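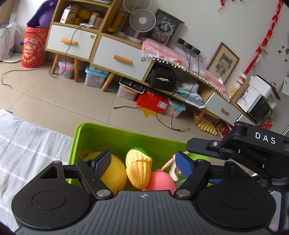 4.2 Do labeled bins keep a household tidy?

The Clesteo survey says they do. We doubt it. Its 165 homes rated their own tidiness, and only in April, after spring cleaning. Mixed storage, with toys or cotton swabs sharing one box (Figure 5), was scored as failure without asking whether anyone had trouble finding things.

Figure 5. Green plastic box with mixed contents, including a jar of cotton swabs. 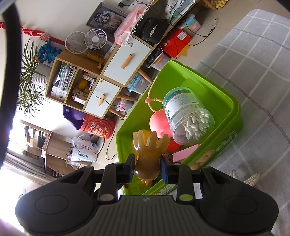 Yaa Akolgo objects that self-ratings, though weak, still track how long people spend searching. We found no such link in the Antwi data.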